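May, bench notes – desktop teardown, Koubek tower

Picking up from the last entry. The Koubek pallet came in through Sendbridge with 37 towers on it, and the sheet says they were all pulled from the same office. Asset tags run all over the place so I am going by the serial on the back panel and ignoring the tags. Please do the same when you log yours.

Started 9:40. Unit 5 on the sheet. No power cord with it, no hard drive listed. Weight on the floor scale came to less than the sheet claims, which I put down to the missing drive and left alone.

Order I used:

- Thumbscrews out first. One was cross-threaded and needed the pliers. Bagged it with the others anyway.
- Side panel slides back, then lifts. If it won't slide, press down near the front edge while pulling. Don't pry at the back, the lip bends and then the panel never goes on again.
- Case on its side, open face up, before touching anything inside. Working on it upright last month cost me a screw down behind the board for most of an hour.
- Blew out the dust outside by the roll door. Wear the mask. The last one had been under somebody's desk next to a radiator and it was bad.

Memory: tested what was in it on the other board, two passes, no errors. Goes in the keep tray. The keep tray is getting full and the sticks are not in sleeves, so whoever is at the bench next, the antistatic bags are in the second drawer under the Kuvell tester.

Power supply: ran it on the Kuvell before deciding anything. 12 V rail fine, 5 V rail fine, fan noisy. Noisy fan alone is not a reason to scrap, so it is marked B and stays with the chassis. I wrote B on masking tape. The paint marker came off on the last two.

Optical drives on this batch all seem to be held by a latch, no screws at all, which is a nice change from the Aker machines. Push the latch over and the drive should come forward out of the front. Take the data and power leads off first. I forgot on an earlier unit and pulled the connector half off the lead.

Cables are the slow part. Whoever put these together ran things wherever they reached. I have been tying the bundles back loosely with the reusable straps so the board is clear, then undoing them one at a time. Photograph before unplugging, always, even if it looks obvious. Front panel leads especially. There is no labeling on them worth the name and I spent far too long on unit 3 getting the power switch back on the right pins.

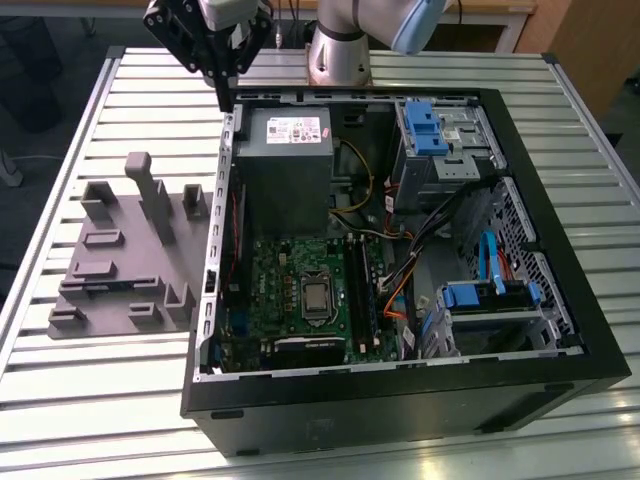 Left the CPU in its socket for now. The rule from last time stands: if the board tests good the processor stays on it and they get sold as a pair. Pulling it means cleaning off old paste, finding a tray, and checking the socket for bent pins, and the pair brings more than the two parts separately.

The expansion card is a separate question. Aker want cards listed on their own line, so it needs a model number off the back and a quick look at the fan. Slot lever on unit 3 was brittle and snapped. Use the plastic spudger on it, not a screwdriver, and hold the card level as it comes up.

Money side, so it is written down somewhere. Sendbridge invoiced 2,899 for the pallet, delivery included. My estimate for parts and whole units together is 3,639. That gap is thin once you count bench hours, and it assumes most of the boards are good. So far one dead board out of the ones I have opened – it would not post with known good memory and a known good supply, so it went in the scrap bin without a second afternoon spent on it. If the dead ones start to pile up we should stop parting them out and sell the rest as untested.

Time per unit is still too long. I was at fifty minutes on this one when I stopped for lunch and that includes the walk to the roll door. Doing the dust on several cases in one go would help. So would a second magnetic dish, the one we have slides around on the slats.

To do:

- More masking tape
- Bags onto the memory in the keep tray
- Ask Sendbridge about the missing drives, the sheet says "removed by client" on some lines and is blank on others
- Fan for the B supply, if there is a matching size in the Aker box
- Second magnetic dish
- Floor scale is reading a little high with nothing on it, needs zeroing

Stopped at 4:15. Bagged screws are in the blue bin with the unit number written on each bag.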